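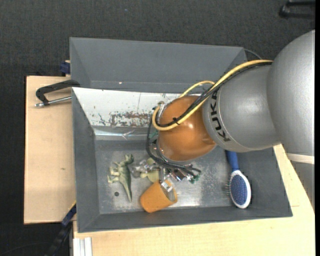
The Junk Drawer, and Other Places Things Go to Wait

Every house has one drawer that won't open all the way. Ours is to the left of the stove, and for most of last winter it opened exactly as far as the handle of a potato masher would let it. You could get two fingers in. With practice you could get a birthday candle out.

I cleaned it in May, and then, drunk on success, I went on to the shelf in the garage, the box under the bathroom sink, and the basket by the back door. What follows is what I learned about small stuff and where to put it. Some of it I learned twice.

Start by dumping it out

You can't sort a drawer while it's still a drawer. Pull it off its runners, carry it to the table, and turn it over onto an old sheet. Choose a sheet you don't love. Mine now has a ring of wood glue on it in the shape of Ohio.

Do this in the morning. I started at eight in the evening the first time and ended up eating dinner standing at the counter beside a heap of twist ties.

While the drawer is empty, vacuum it with the crevice tool, then wipe it with warm water and a drop of dish soap. Leave it upside down to dry before you line it. If the bottom is sticky and you don't know why, a little cooking oil on a paper towel, left for ten minutes, will usually lift it. You won't find out why.

Sort by what you were doing when you needed it

Most advice says to sort by type: all the metal things together, all the string together. I tried that and spent a month walking between the string and the scissors. Now I sort by job. Hanging a picture needs a hammer, nails, a pencil, a tape measure and somebody to say "left a bit," and four of those live in one tin. Mailing a package needs tape, scissors, a marker and labels. Changing a battery needs the battery and that one tiny screwdriver, so tape the screwdriver to the battery box.

Duplicates are allowed. Scissors are cheap and arguments about scissors are long.

Containers: buy them last

I own a great many containers that I bought before I measured anything. They are very nice and they are stored inside one another in the hall closet, where they are containing containers.

Measure the inside of the drawer, front to back, side to side, and height, with the drawer closed in your mind. The height is the one that gets you. A tray that stands a quarter inch proud of the rim will turn the whole thing back into the potato masher situation.

Before you spend money, try these for a couple of weeks:

Shoebox lids, cut down and taped at the corner.
Muffin tins, for screws and picture hooks. They fit a deep drawer and look ridiculous, and mine is still in there.
The bottom halves of milk cartons, washed properly. Properly.
Baby food jars, if you know someone with a baby.

After that, if you still want real bins, get open ones. Lids are where good intentions go. A bin with a lid gets things put on top of it, and then you have a shelf. I use a set of low gray ones from Wunden in the garage and a couple of clear Jadoon trays in the kitchen, and the only difference I've noticed is that I can see the crumbs in the clear ones.

Labels

Label the front, where you'll see it, in a marker you can read without your glasses. Masking tape is fine. My neighbor Surachet Sangkhawat has a label maker and has labeled his fuse box, his spice rack, his rakes, and the shelf where the label maker goes. I laughed at this until our power went out and I had to go next door to borrow a flashlight, which he found in the dark in no time at all. Ours was in the drawer. It had batteries in it from a previous decade.

Never label anything "Misc." You already have a Misc. It's what you just tipped out on the sheet.

Buttons, screws and other tiny things

Spare buttons from new shirts: write the shirt on the little bag before you put it away. "Blue check, short sleeve" takes five seconds. Otherwise you'll have a jar of pretty buttons and a shirt that gapes.

Screws left over from flat-pack furniture: keep the Allen key and toss the screws, unless you have counted the shelves and they all seem to be on. I have never once used a leftover screw for anything. I did once need one, badly, for a Lanard bookcase, and had thrown it out the week before, so take this tip in the spirit it's offered.

If you spill a box of brads, put a magnet inside a sandwich bag, sweep it over the floor, then turn the bag inside out around the catch. The brads drop off the magnet when you pull it away. This works so well you may be tempted to spill another box. A 500-count box is plenty for most homes. The 2000-count box was on sale, and I expect my grandchildren will be hanging pictures with it.

Cords and chargers

Coil each one loosely in the direction it wants to go, and close it with a strip of hook-and-loop tape. Rubber bands go gummy and take the finish with them. Toilet paper tubes work well stood on end in a shoebox, one cord to a tube, with the name of the gadget written on the side.

If you can't name the gadget, put the cord in a paper bag, write the month on it, and staple it shut. When a year has gone by and the bag is still stapled, take it to electronics recycling without opening it. I opened mine. It's been back in the house ever since.

Batteries

Keep new ones in their package and put used ones somewhere else entirely. Cover the ends of 9-volts with tape, old or new, and keep them away from loose keys and steel wool. Rolling around with paper clips is a bad life for a battery and can start a fire.

Keeping it that way

Go through the drawer when you change the furnace filter, every 3 months if you're good. It takes as long as the coffee does. Anything that doesn't belong to a job in there goes into the basket by the back door, and on trash night somebody empties the basket.

I'll add something on the bathroom box when I've finished it. So far I have found seven hotel sewing kits, a Wuton night light that still works, and the other potato masher.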